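Part 4: Setting Up the Drenano Label Printer for Takeout Orders

Last updated July 13, 2019

If you came straight here from the Droten order app section, good, you have the hard part behind you. This part covers the printer itself: loading the labels, getting it to talk to the app, and getting a sticker that will stay on a bag all the way to somebody's kitchen table. I've set up a fair number of these now, and I still do it in the order below.

Before you start

You'll need the printer, its power brick, the gray USB cable, one roll of labels, and whatever tablet or computer you run Droten on. I use the Shimada matte rolls. The glossy ones look nicer for the first minute and then smear if anyone with buttery fingers picks up the bag, and in a kitchen that's everyone.

Pick the spot first, too. The printer wants a flat surface with enough room behind it to open the lid all the way, and it does not want to live next to the fryer. These are thermal labels, so heat turns them dark. I once parked a spare roll on a shelf over a warming drawer and came back to a roll of solid gray stickers. Lovely color, no use to me at all.

Loading the roll

1. Turn the printer off and unplug the brick.
2. Press both side tabs at the same time and lift the lid until it clicks. If it stops halfway, you've only caught one tab. Let it down and try again – please don't force it.
3. Spread the roll holders apart with two fingers and drop the roll in with the printed side facing up as it comes off the top.
4. Let the holders close on the roll. It should spin freely with a little drag.
5. Pull the loose end forward under both of the small white guides and out past the cutter.
6. Close the lid and push down on both corners. You want two clicks.

Note: Throw away the first few labels on a new roll. They have tape glue on the back, and it will gum up the roller.

Caution: The cutter is sharper than it looks. Keep your fingers on the outside of the case when you tear off the loose end.

Power and calibration

Plug the brick into the wall before you plug it into the printer. Then turn on the switch at the back and wait for the light to go solid green. Now hold the feed button down for 5 seconds and let go. The printer will spit out up to 4 blank labels while it works out where the gaps are, and then it stops with one lined up at the cutter. If it keeps going past that, switch it off and check that the labels are really under both guides. In my shop it's nearly always the left one.

Run the calibration again any time you change label size. You don't have to do it for a new roll of the same size, but I do it anyway (it costs me a couple of labels and I sleep better).

Connecting to Droten

1. Open Droten and go to Settings, then Printers.
2. Tap Add Printer and choose Drenano from the list. If you see it twice, pick the one without "network" after the name.
3. Connect the gray cable. On a tablet you'll need the little adapter that came in the Idus stand box. The adapter is easy to miss – it's taped to the underside of the cardboard insert.
4. Tap Find. The name should show up with a green dot next to it.
5. Tap Print Test. You'll get one label with a border, a line of big letters, and a line of tiny ones.

Look closely at that test label. The border should be unbroken on all sides. If the right edge is missing, your label size is set wrong in the app. If the whole thing is pale, bump Darkness up by one and print again. I wouldn't go to the top setting, though! It makes the small print fill in, and it's harder on the print head.

Laying out the label

Droten's standard layout puts the order number at the top, the customer's name under it, and then everything in the order. It's fine, but I change it. I make the name the biggest thing on the label and move the order number to the bottom corner. People walk up and say their name. Hardly any of them know their number.

Under Options, turn on Notes in Bold. Allergy requests and "no onions" come through there, and they should jump out at whoever is closing up the order. Turn off Print Logo unless you really love your logo, as it slows down every single label.

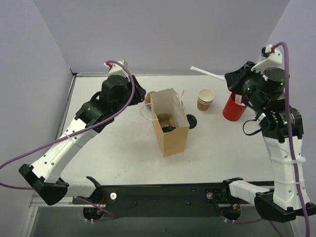 Where the label goes matters more than you'd think, so choose one place and have the whole crew stick to it. I like the front, upper half, a little below the rim, smoothed down from the middle out to the edges. Don't put it across the opening as a seal, unless you enjoy hearing people tear through their own name. Plain tan paper bags with the thin white loop handles are easy to work with, as the front has nothing printed on it and the label has all that space to itself. Do watch out for the handles, which can flop outward or stand straight up, and press the label down clear of them. If the paper has a crease, like the front of the one in the picture, run your thumb over that spot first and then stick the label on.

Note: For plastic bags, put the label on the container inside and a second one on the receipt. Labels on thin plastic wrinkle up and the app can't scan them back in.

Printing two labels per order

For bigger orders I print one label for each bag. Go to Settings, Printers, Copies, and switch on Ask Me. Droten will then ask how many you want each time an order is marked ready. If you leave it on Automatic, it guesses from the number of items, and it thinks a side of sauce deserves a bag of its own.

Cleaning

Wipe the print head every time you finish a roll. Switch the printer off, leave the lid open for 5 minutes to let the head cool down, and go across it gently with a lint-free cloth and a dab of rubbing alcohol. Let it dry before you load the new roll.

Caution: Never scrape at stuck glue with a knife or a pen cap. A scratch on the head shows up as a white line down every label from then on, and only a new head will fix it.

The roller needs cleaning less often. I do mine when the counter in the app (Settings, Printers, About) goes past 4,000 labels, and then I set the counter back to zero. We got there sooner than I expected last August, so keep an eye on it in your busy season.

If nothing prints

Check the light first. Solid green means the printer is happy and the trouble is in the app, usually a paused queue. Tap Resume at the top of the Printers page. Blinking green means the lid isn't fully shut, so push on both corners again. Red means it's out of labels, or the labels have slipped out from under a guide.

No light at all? Wiggle the brick's plug where it goes into the printer. It fits a bit loosely, and I've ended up running a strip of tape over mine.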